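Trallmont fabric and laundry set - read me first

What's in here

Hi, and thanks for downloading! I put this collection together because I got tired of pictures of cloth where everything is ironed flat and squared up like a shop display. My own laundry has never looked like that. So this is a set about fabric the way it sits around a house: dropped, bunched up, half folded, folded badly, folded properly, and stacked.

There are 82 clips in the current release, spread over 4 rooms, plus a folder of stills. Each clip has a short text note that says what cloth is in it and what state it's in. The notes are all mine, typed up in the evenings, so if one of them sounds grumpy that's why.

How the folders are laid out

Each room has its own folder and I gave the rooms names so I'd stop mixing them up. Tremamia is the big back bedroom, Dunleavy is the laundry nook, Skostden is the sewing room, and the hallway is just called hallway (I ran out of ideas). Inside each one you'll find clips, notes and stills. The note has the same name as the clip it belongs to, with txt on the end.

If a note is missing, check the file called leftovers in the top folder. A few ended up in there when I renamed things in April and I haven't sorted them all back yet.

The words I use

I tried to stick to a small set of words for the state of the cloth, and I mostly managed it:

flat - lying open, no layers, small wrinkles are fine
rumpled - soft folds that were never lined up, with no edges matched
folded - at least one edge laid along another on purpose
stacked - folded and sitting on other folded things
hung - on a rail, a hook or the back of a chair

Rumpled is the one I went back and forth on the most. I used to have a separate word for cloth that was bunched on one side and smooth on the other, but I kept disagreeing with myself from one night to the next, so I threw it out and everything like that is rumpled now. Much happier!

Colors are plain words too. Black, white, gray, blue, that sort of thing. I don't try to tell navy from black under a bedroom lamp, and if I wasn't sure I wrote "dark" and moved on.

I didn't label fiber content. I can usually tell a cotton dish towel from a fleece blanket when it's in my hands, but on a screen I'd be guessing half the time, so please don't go looking for a material field.

Dark cloth

Black fabric gave me more trouble than everything else put together. On a light towel each crease throws a little shadow and you can see right away where one layer stops and the next begins. On black it all sinks together, and often the only thing to go on is a raised fold catching some light. I ended up watching those clips with the blinds down and the screen turned way up, and I redid the notes for 30 of them after the first pass.
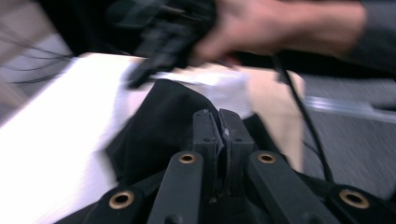
Josphat Temba wrote in to say that rumpled is too wide a word for dark cloth, and that a loose heap and a piece with one fold standing up ought to be kept apart, as you'd pick them up differently. He'd also like the notes to say which side the biggest fold is on.

I think he's right about the second part. I've started adding a fold side line to the notes, Dunleavy first as it's the smallest folder, and the rest will get it as I find the time. For the first part I'm still on the fence - every time I add a word I have to rewatch everything, and my eyes are tired.

Known problems

2 clips in Skostden have the same note pasted in twice. Harmless, but it'll throw off your totals if you're counting lines. Some of the hallway notes say "folded" where I'd now say "stacked". I'm fixing those as I come across them, and if you spot one before I do, send me the file name and what you'd call it.

Using it

Use it for whatever you like, just keep this read me with the files. If you change the notes, please put your own name on your version so people don't write to me about it.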